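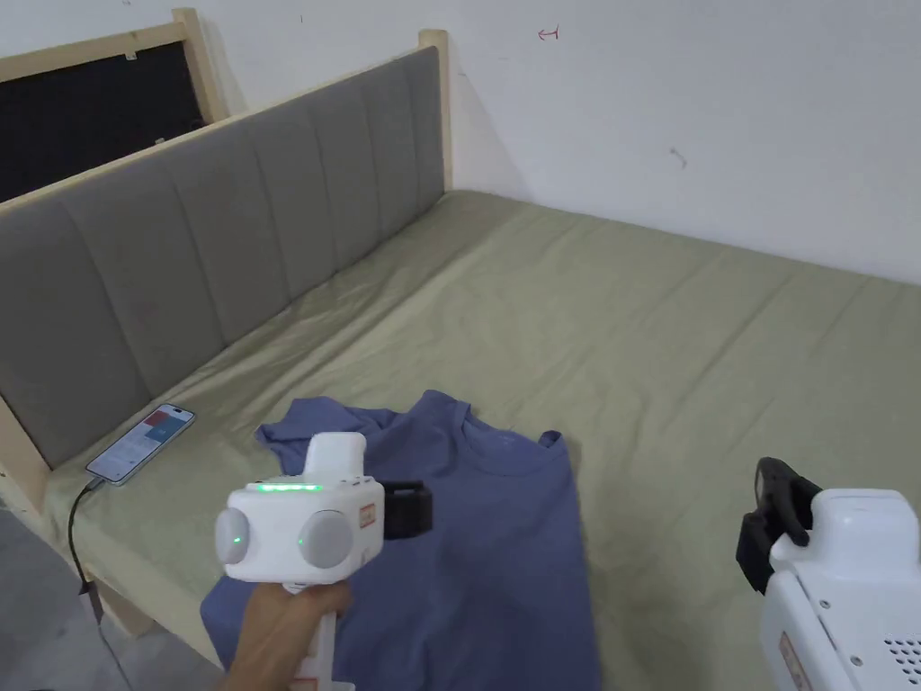
Issue 61

Home | Reports | Grants | Contact

Gravside Sleep and Rest Project: Progress Report to the Sostik Fund

Period covered: February to April

The fund asked us to say whether later check-in calls help people on night shifts sleep longer in the daytime. Our short answer is that we don't know yet, and I would be wary of anyone who claims to. We have signed up 58 workers from the Tustbridge depot and the two care homes nearby. The original plan said we would have more by now. That plan was written before anyone had asked the depot when its busy season was.

Spending

Of the $3,000 released for this period, most went on sleep diaries, postage and blackout blinds. The blinds were the popular part. I am less sure they were the useful part. Several people told us they had hung a blanket over the window for years and slept the same after the switch. Others were delighted. We have no way of telling a darker room from the pleasure of getting something free.

What the diaries say

Workers who filled in the diary every day report longer sleep than they did in February. This sounds good until you look at who stopped filling it in. The gaps are mostly among people on rotating shifts, the very group we set out to help. I have left the average out of this report for that reason. The fund is welcome to the raw sheets.

The Majumder questionnaire has been harder to use than we were told. Question 2 asks what time the person "normally" goes to bed, and for someone whose shifts change every week there is no sensible reply. We got bedtimes, question marks and one drawing of a clock. We have reworded it, so answers from before and after the change can't be compared.

Calls

Moving the calls to 4 p.m. cut down on complaints. Whether it added any sleep is another matter – a phone on silent does the same job and costs nothing.

Next period

We will keep the calls going, drop the newsletter, and spend the postage money on chasing missing diaries. We are not asking for more blinds. If the rotating group still isn't answering by the end of July, I would suggest the fund hold back the second payment until we have a better way to reach them.

Related reports
Gravside: Start-up Report
Tustbridge Shift Meals: Final Report
Notes on Keeping a Sleep Diary
Sostik Fund: How Payments Are Released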